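Flosomcombe Community Parade Association
Minutes of the Regular Meeting, January 16, 2025
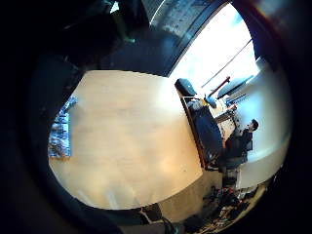
The meeting was called to order at 7 p.m. with a quorum present. The minutes of the previous meeting were approved as circulated.

Parade route. Members reviewed the proposed change to Kimell Street. The new route would shorten the march by 400 yards and remove the left turn that has troubled the larger floats. Motion to adopt the new route carried, with 2 opposed.

Entries. Applications from 40 groups have been received. The dance and drum sections asked to be placed farther apart in the lineup -- agreed.

Sound equipment. Telteck has offered the same rental terms as last year. The secretary was directed to accept in writing and to request an earlier delivery time.

Costumes. Items borrowed from the storage room on Ng Avenue remain outstanding. Members are asked to return them before the February meeting.

Rehearsals. Section leaders will submit preferred dates by email. Street rehearsals require a permit -- the application is pending with the town.

There being no further business, the meeting was adjourned at 8:15 p.m.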